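Speaker notes - "The grip that let go"
Tarkstead meetup, 12 May 2018

Before I start
Water. Clicker. Ask if the back row can hear me. Don't apologize for the cold, just talk slower.

Slide 1 - Hello
Hi everybody, thanks for squeezing in. I work on gripping at Amodmont, mostly small stuff, mostly things you'd find in a bathroom cabinet. I've got a fault story for you tonight, and a fair bit of it is my own fault (pause, maybe they laugh, move on either way).

Slide 2 - What we were trying to do
We had a sorting cell at the Kalturville site. One arm, one gripper, a bin of tubes and packets and bottles, and a belt. Pick it up, show it to the scanner, put it down the right chute. In January we started feeding it grips that people had shown it with hand-held grippers, and it got good fast. I was thrilled! I told everyone who would stand still.

Slide 3 - The run
We set up a long run of 265 picks. The first 200 were lovely. Then it started dropping tubes. Only tubes, only the skinny ones, and always on the swing over to the scanner.
Say this part slowly: the cell didn't stop. It swung over with nothing in its fingers, waited for a barcode, gave up, and went back for another one. It did that 8 times before I looked up from my laptop.
One of those tubes landed inside the guard, right by the gate. A person could have reached in for it. That's the bit that still bugs me, way more than the drops.

Slide 4 - What a grip looks like
Leave this one up for a while. We've got a small white tube held upright between two yellow pads, with the barcode facing out. Point at the pads first. Then point at the tall squeeze tube on the table and the spray bottle next to it, and ask people to think about how differently you'd hold those. 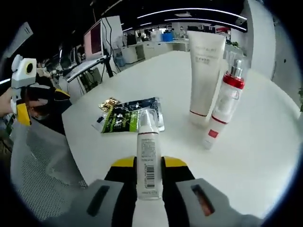 Slide 5 - What went wrong
Two things, and they needed each other.
First, the pads on the arm were worn. They had gone shiny in the middle, and a narrow tube sits right in the middle. Wide things still touched the good part, so the packets and bottles were fine and I had no reason to go looking.
Second, our "am I holding something" check. It read the finger gap once, right after closing, and then never again. If the tube slid out halfway through the swing, the software went on believing in it. I wrote that check. I was in a hurry and I meant to come back to it - you know how that goes.

Slide 6 - What we changed
The gap gets read the whole way through the move now. If the fingers close up any further, the arm stops where it is and the light goes amber.
Two empty scans in a row and the cell shuts down until someone resets it from outside the guard.
Pads come from Warraich and we swap them on a schedule. I used to wait until they looked bad.
No reaching in, ever, for any reason, until the gate switch has cut the power. We moved the sign to eye level.

Slide 7 - The rerun
Same bin, new pads, new check. We got two stops, both on skinny tubes, and both times it froze and lit up like it should. I was happier about those two stops than about any of the good picks.
If somebody asks about speed: yes, we slowed the swing a little. No, I don't have a nice chart of it yet.

Questions
Total slot is 45 minutes, so leave plenty. Someone will ask about suction cups. Short answer: crinkly packets leak air. Long answer: catch me by the coffee.
Get the adapter back from the front desk.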